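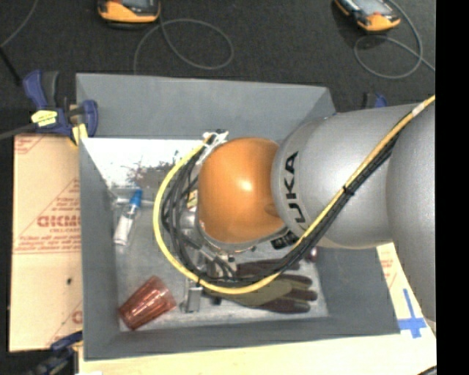 Chapter 6
Planning and Budgeting for a Picking Cell

After reading this chapter, students should be able to prepare a purchase plan for a small robotic picking cell, separate one-time costs from recurring costs, and write requirements that a supplier can price.

6.1 The Arm Is One Line of the Budget

Buyers new to automation often begin with the price of the robot arm. A working cell also needs a gripper, cables, a bin, clamps or fixtures, a work surface, and items for testing. When a bin holds goods as different as a small bottle, a plastic tumbler, and a work glove, the gripper deserves as much attention as the arm. Rigid and soft goods place different demands on the fingers, and a supplier should be told about both before quoting.

Cables require their own entry. Lines that run along the outside of an arm bend each time the wrist turns, and the plan should provide for ties, spare lengths, and scheduled replacement. Bin depth must also be stated. High walls limit the angles from which a gripper can approach an item on the floor of the bin.

6.2 The Predstead Purchase

The Predstead distribution center serves as the running case in this part of the book. In March, its planning office sought a cell able to handle up to 300 picks per hour from a list of 162 stock items. Two suppliers, Hodeo and Zavala, submitted bids. Hodeo offered a lower purchase price but left the gripper and installation to the buyer. Zavala quoted a complete cell with 14 days of on-site support. A third firm, Grarnlow, bid only on maintenance.

The planning office required each supplier to complete an acceptance test of 1000 picks using goods drawn from the center's own stock. Costs of the test were to be shown separately in the bid.

Key terms: acceptance test, end effector, fixture, recurring cost, total cost of ownership

6.3 Preparing the Requirements List

A requirements list records what the cell must do before any equipment is named. It begins with the goods: their size, weight, surface, and stiffness.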